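Hanging a big wicker basket in front of a printed garden-door backdrop

Posted in Home & DIY > Walls and Decorating
Sep 28, 2018

I have a long utility room at the back of the house with no window in it. In July I bought one of those large printed backdrops to cover the end wall. It shows a set of white French doors with a lawn behind them, and plants hanging and trailing round the frame. It cost less than a tin of decent paint and it has made the room a good deal less gloomy.

The trouble is that it looks flat unless you are standing right back at the other end. I would like to hang something real in front of it so there is a bit of depth. I have in mind a large woven basket in a pale natural colour, the sort with an open, splayed rim, hung fairly high and over to the right so that the printed doors still show.

My problems are as follows.

The backdrop is fabric, fixed along the top edge only, and it has come up with fold lines from the packet. I have tried leaving it to drop out but after a few weeks they are still there.

I don't want to put a hook through the print. The wall behind is plasterboard and I don't know where the studs are. The ceiling is plasterboard too, with joists running across the room, front to back of the house being the long way.

I can't decide whether the basket should hang the right way up with a plant in it, or be tipped over at an angle and left empty like a shade. I have seen both.

Backdrop is 1425 mm wide, if that makes a difference. The make is Vernov.

-- Prindamier

Posted by Kalogeropoulos

I did nearly the same thing in a hallway, with a garden print and a hanging basket, so I will go through it in the order I would do it again.

Creases first, before anything is hung. Check the label, but most of these prints are polyester and will take a cool iron from the back with a cotton sheet in between. Do not iron the printed side. If you have a steamer, hang the cloth up and steam it from behind, working from the top down, and keep one hand pulling gently on the bottom edge. The sharp folds will need going over more than once. Leaving it to drop out does not work on polyester, whatever the packet says.

While it is down, put some weight in the bottom. I sewed a hem and slid a length of thin dowel through it. If you don't sew, iron-on hemming tape held up fine on mine, but try it on a corner first in case the heat marks the cloth. A wall print with straight lines in it, like doors and window bars, shows every ripple, and it shows even more when the cloth is hung slightly out. Use a spirit level on the top batten and then check the door frames in the print as well. Mine was printed a touch off square to the edge of the cloth and I had to trim the top to suit. Go by the picture and ignore the hem.

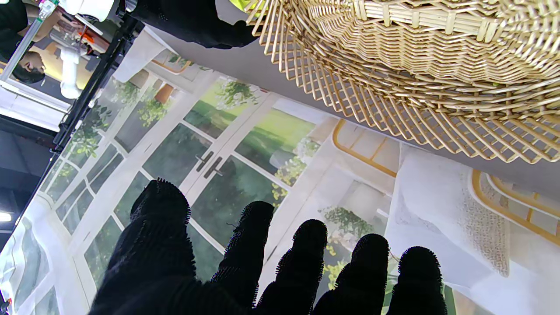 After that, the hanging point. I would leave the wall alone and go into the ceiling. You say the joists run across the room, so you should be able to find one that crosses a little way in front of the backdrop. A cheap stud detector will find it, or you can tap along and then confirm with a fine bradawl. Once you have found the joist, drill a pilot hole and use a proper screw hook. A wicker basket on its own weighs very little, but it will get knocked, and somebody will sooner or later put a plant in it.

How far out from the wall matters more than you would think. Too close and the basket rubs on the cloth and you get snags, as cut ends of cane catch on polyester very easily. Mine hangs 123 mm clear of the print at its nearest point and I would not go closer. If your joist is further out than that, it is no bad thing, because you get a better shadow and more of the depth you are after. If the joist is too far out, screw a short batten across to the next one and put the hook in the batten.

Go over the rim with your fingers before you hang it and trim any loose strands with side cutters. Baskets with an open rim always have a few sticking out.

As to which way up, I tried both. The right way up looks more natural with a plant, but you need a liner and a saucer or you will have water running down your nice new lawn. Tipped over looks better from below, as you see into the weave, and it is what I have kept. To hang it tipped you need 2 lines, one to the base and one to the side of the rim, both going up to the same hook. Shorten the rim line until you get the angle you like and then tie it off. With a single line it will turn round every time someone opens the door.

I used clear fishing line at first. It stretched over the summer and I changed it for thin jute string, which you can see but which looks all right against wicker.

One more thing. If there is a ceiling light between you and the wall, look at the backdrop with it switched on before you fix the hook. You may find the shadow of the basket falls straight across the door handles. Hold the basket up on a broom handle and have someone else stand at the far end of the room.

Posted by Ekel

Use a Command hook. Had a basket up on one for ages, no drilling.

Posted by Kalogeropoulos

I would not do that on a ceiling. Those hooks are meant to be pulled down along a wall. Hung from a ceiling the pull is straight off the adhesive and most of them say not to on the back of the pack.

Posted by Ekel

Fair enough, mine was on the side of a cupboard.

For the creases you can also put it in the tumble dryer on low with a damp towel, ten minutes, then hang it straight away. Worked on a tablecloth, so I don't see why not. I agree about keeping the basket off to one side. If you hang it in the middle it covers the doors and then you just have a basket in front of some grass.

Posted by Prindamier

Thank you both. I steamed it from the back last night and most of the folds have gone, except one across the lawn which I will do again. I haven't risked the dryer.

Found a joist with the bradawl at the third go. It is further out than 123 mm but I will try it there before I start adding battens. I am going to hang the basket tipped and empty for now, on jute.

I measured from the floor to where the printed handles come and got 1353 mm, which is higher than a real door handle would be. Should I drop the whole backdrop to bring them down, or leave it? There is a spare bit of cloth at the bottom that is only printed floor.

Posted by Kalogeropoulos

Drop it if the batten will let you. Fold the spare under at the bottom and put your dowel in the fold. Do it before the hook goes in, as the basket will want to come down by the same amount.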